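Butcher block next to the sink and dishwasher, would you do it again?

Trindum Home Boards > Kitchens > Counters and Surfaces
Thread 3938

pitcherplant60
Hi everybody, longtime reader and very occasional poster. We are finally at the point of choosing counters for the little kitchen at the back of our house, and I have my heart set on butcher block. My husband does not. He grew up with a wood counter that went black around the faucet and he still talks about it at holidays, so I have some convincing to do (or he does, we'll see!).

The run would go from under the window along the wall and over the dishwasher. We are a messy, cooking-every-night family with a big water pitcher that gets filled and dripped everywhere all day long, plus meal-prep containers on Sundays that sit out until somebody remembers the fridge. So I guess what I want to know is, those of you who have lived with wood for a few years, are you still happy? And what do you put on it?

oakandhoney
Still happy! We put ours in the May before last and I would do it again tomorrow. I know people say it's a lot of upkeep, but I wipe it down at night, and every so often on a quiet evening I put some oil on it, and I've come to enjoy that. The kitchen smells nice and I get to listen to my radio program while I do it. Ours is oak from Vergara, the lighter finish, and it has warmed up a good bit from where it started.

The one place I do watch is right above the dishwasher. We open the door when it's finished and all that steam goes straight up under the front edge. Ask your installer about a vapor barrier strip. Ours was a peel-and-stick thing and took him five minutes.

grumbling_dave
I'll be the rain cloud. Had it for six years, tore it out, put in laminate, and I sleep better. Everybody who loves their wood counter has had it two years or less, in my experience. The seam by our sink opened up, and no amount of oil fixes a seam. If your family drips water all day like you say, then I'm with your husband.

oakandhoney
Dave, with respect, a seam by the sink is an installer problem. You can't hang that on the wood! My sister has had hers for eleven years with three boys in the house and it looks lovely. Scratched, sure, but lovely.

grumbling_dave
Your sister sounds like a patient woman. I had a good installer and I still had a bad seam. Wood moves, that's all I'm saying. Put it on the island and keep it away from the water.

windowseat_1508
We have almost the exact layout you're describing. Light oak, long run over the dishwasher, white cabinets, with a short bit that turns the corner toward the window. I love that each plank is a slightly different color, some pale and some more of an amber, and when the daylight comes through the blinds it looks like toast. It hides crumbs like you wouldn't believe, for better or worse. Please forgive the plastic bag and the meal-prep containers by the window, that corner has never once been clear since we moved in.

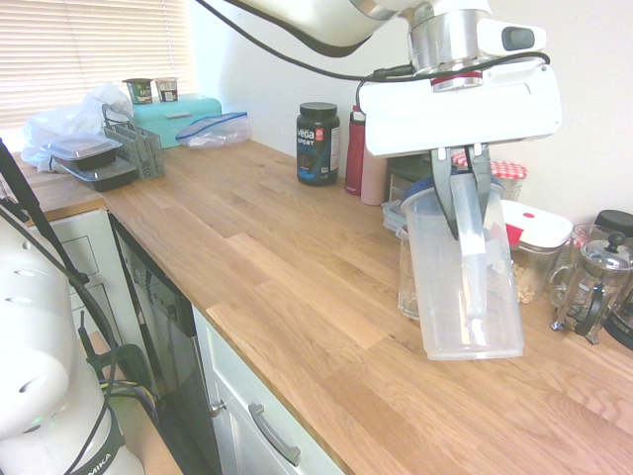 Last edited by windowseat_1508 on Tuesday, September 24, 2019

The pitcher is the same kind of giant clear one I suspect you have, and yes, it drips. What we settled on is a folded dish towel that lives on the counter most days, and the pitcher goes back on the towel. When it's in the wash we use a cork mat. We did get one gray ring in the first year from a wet can left overnight (a can, mind you, it wasn't even the pitcher), and I sanded it with a fine sheet and oiled over it, and I couldn't find the spot for you now if you paid me.

pitcherplant60
Oh, thank you for this, it's so much like what I've had in my head! I called my husband over to look and he said "hm," and from him that is a very good sign. I love the mix of colors in the planks. Did you choose the white cabinets to go with it, or were they there already? Ours are staying and they are white too, and I was worried it would all look a bit washed out with a light wood.

windowseat_1508
They were there already! We thought about painting them and then the counter went in and we just never did. I don't find it washed out at all, the black dishwasher front gives your eye somewhere to land. We went back and forth on stainless for that and I'm glad we left it. If you're nervous, take a sample home and leave it by the window for a week. The place we went to, Zistby, let us borrow three of them and didn't fuss when we were late bringing them back.

tilly_bakes
Chiming in for the bakers. I roll dough straight on mine and wouldn't trade it for anything, stone always felt so cold and loud to me. But I use only plain mineral oil and a beeswax paste on top. I tried a harder finish from Badari on a side table first, and it was fine, I just didn't want it anywhere near my pie crust. Each to their own on that one. Also, lift your pitcher to pour and don't slide it. Grit under the bottom is what makes those little curved scratches.

grumbling_dave
Beeswax paste shows every fingerprint, fyi.

tilly_bakes
It does for a day and then it doesn't, Dave.

cornercabinet
Late yes from me too, with one caution on cost. We budgeted $2000 for the wood and forgot all about the finish, the barrier strip and the new faucet we "might as well" get while everything was apart. Leave yourself some room. And do both sides with oil before it goes down, bottom included. Our installer wanted to skip the underside and I stood there until he did it, with a cup of coffee and a smile, but I did stand there.

pitcherplant60
Writing all of this down. Underside, barrier strip, towel under the pitcher, samples by the window. Dave, I promise I read yours out loud too, and he was very pleased to have somebody on his team. I think we might end up with one long piece with no seam anywhere near the sink, if they can get it around the turn in our hallway. Going to measure that tonight.

grumbling_dave
One piece is the smart way if you must. Measure the hallway twice.

oakandhoney
And the front door! We had to take ours off the hinges.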